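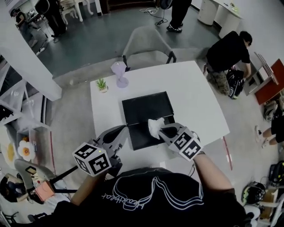 How many times does somebody have to wipe a laptop before a machine can learn to do it? The number on our sheet is 200 per surface, and I have yet to meet the person who can tell me where it came from.

By Xinyi Tang
Friday, late
Print this entry | E-mail this entry

Day whatever of the Marach job. The counter on the server said 1,257 when I went home, all tasks together, and everyone seemed pleased with that. I asked how many of them were any good and got a shrug and "the filter will catch it." The filter is a script from Opoku that throws out episodes that are too short. It doesn't know if the tissue touched the screen. It knows how long the file is.

So I sat down after lunch and watched a batch at double speed. Plenty of them are fine. A lot are the same wipe, left to right, by the same person with the same elbow. If you show a model one person's elbow for a week it will learn that elbow. I said this in May and I'm writing it down again so I can be annoying about it later.

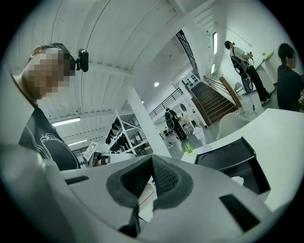

Variety is what the Dudton people keep asking us for, and I think they're right to ask, though I doubt they'd like paying for it. Their idea is that the model should cope with any desk in any office. Our desks are white. I went over to the table to see what we could swap, and the candidates were the little spiky plant at the end and the crumpled white thing by the black tray. Move the plant six inches and the sheet calls it a new layout. I suppose it is, if you're a plant.

The other argument today was over failures. Faltitz wants them deleted. I want them kept and labeled, because a person who drops the tissue and picks it up again has shown you something worth having, and a clean wipe hasn't. We went back and forth until it was time for the afternoon session and settled nothing. For now they go in a folder called "misc," where I expect they'll stay until the disk fills.

I did a turn myself, 2 hours. My thumbs hurt. You start out wiping the way you would at home and before long you're wiping for the counter, short and tidy, same pressure every time. I caught myself doing it and tried to be sloppy on purpose, and then I was doing the same sloppy thing over and over. I don't see how you instruct someone out of that. Maybe shorter turns. Maybe tell them less.

The training run on the first 748 finishes overnight. The loss curve looks lovely, as they all do. I'll believe it when it wipes a screen it hasn't met.

Monday's list: ask for a desk that isn't white, ask again who picked 200, buy hand cream.

Back to top | Contact | © Xinyi Tang, all entries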